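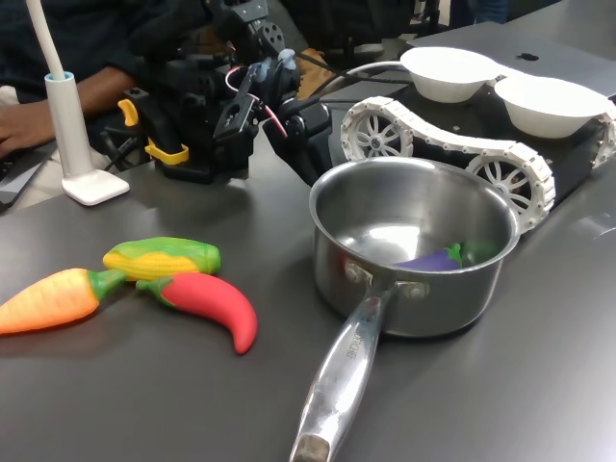 Drurnach Toy Library - Play Kitchen Working Group
Minutes, September 2020

Chair: Florence Melnyk
Apologies: Walmont branch

1. Previous minutes
Accepted without change. The February action on shelf labels is carried over.

2. Pretend food
The catalogue stands at 3,106 items across both branches, against a storage limit of 3,000. Play food is the largest single category. Agreed to retire duplicates before any further purchases.
Vegetables will be lent as a mixed set: carrot, corn cob, red chili pepper and eggplant. The set is to be entered under one number, with the colour of each piece recorded on the card. Fruit stays as is until the next review.

3. Cookware
Walmont asked whether full-size stainless steel saucepans may go out with the vegetable sets in place of the toy pots. Points noted:
- long handles catch on the centre shelf and must be stored pointing inward
- handle rivets to be checked on each return
- pans are for pretend cooking only, and the card must say so
Approved for a trial of 3 sets. Paper bowls are a consumable and will not be catalogued.

4. Cleaning
Existing procedure stands. Pieces go back on the shelf only when fully dry - Walmont to confirm it has enough racks.

5. Budget
$300 approved for storage tubs. The Grurko quote was preferred on lid fit. The Assunção quote was received after the cut-off and not considered.

6. Actions
F. Melnyk: revise set card, order tubs.
Walmont: list of duplicates, rack check.
Shelf labels: still unassigned.

Meeting closed.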